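Checklist for the storage rooms and common corridor, Gollard building, ground floor. Filled in during the January round. Comments are under each point, please add yours below mine and do not delete the old ones.

## 1. Escape route and doors

- [x] Corridor free on full width
- [x] Exit door opens with one hand, no key needed
- [ ] Self-closing door to the stairs closes completely

Comment: The stair door stops a hand's width before the frame. I pushed it several times and the result is the same. The closer was already adjusted by Serrano before the winter, so I think now it must be replaced. The door measures 118 cm, please tell this when ordering, the last closer was too weak for it.

## 2. Lighting

- [x] Emergency lamp over exit
- [x] Corridor lamps
- [ ] Lamp in room 2

Comment: In room 2 one tube is flickering. It is not dangerous, but it makes reading of labels difficult.
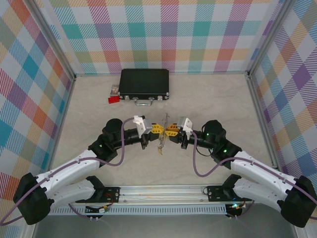

## 3. Fire extinguishers

- [x] Hanging on the bracket, not on the floor
- [x] Seal is present
- [x] Needle in the green part
- [ ] Service label readable

Comment: The label on the extinguisher near the meter cabinet has become so pale that I could not read the month. Sterkenska did the last service and should have the list. Until we have the answer I leave this box open.

## 4. Shelves and stored things

- [x] Heavy boxes on the lower boards
- [ ] Shelves fixed to the wall
- [x] At least 40 cm free under the ceiling lamps
- [ ] No paint, gas or fuel

Comment: The long shelf in room 1 is fixed only on the left side. On the right the screw is there but the plug turns in the wall. I removed 12 glass jars from the top board and put them down, the owner is informed. Also I found one can of thinner behind the ladders. It must go out this week, it is written clearly in the house rules.

Hard cases and bags are allowed if they are closed, carry the name of the owner and do not stand in the walking way. Check the latches before lifting a case by its handle.
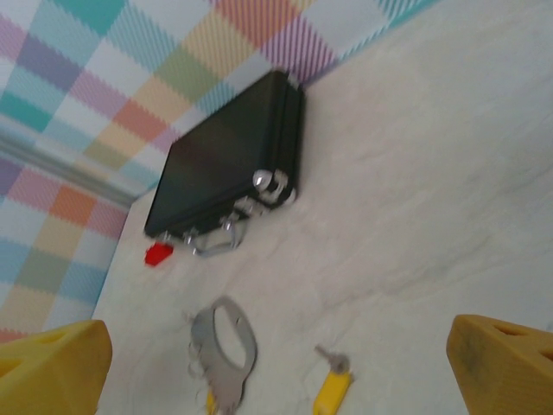 Urik adds to this point that a name label alone is not enough, because after some moves the names were no longer correct, and asks that the apartment number is written too. I agree and have changed the text of the house rules draft accordingly.

## 5. Electrical

- [x] Cover of meter cabinet closed
- [x] No extension cord plugged into another one
- [ ] Test button of the residual current switch pressed

Comment: I did not press the button, as people were working upstairs with computers. It should be done after 18:00, with a note in the entrance beforehand.

## 6. Still open

- Stair door closer: ask Serrano for a price
- Extinguisher label: Sterkenska
- Right side fixing of the long shelf: longer screw and new plug
- Thinner: owner unknown, note is hanging at the mailboxes
- Tube in room 2: I have a spare one and will change it myself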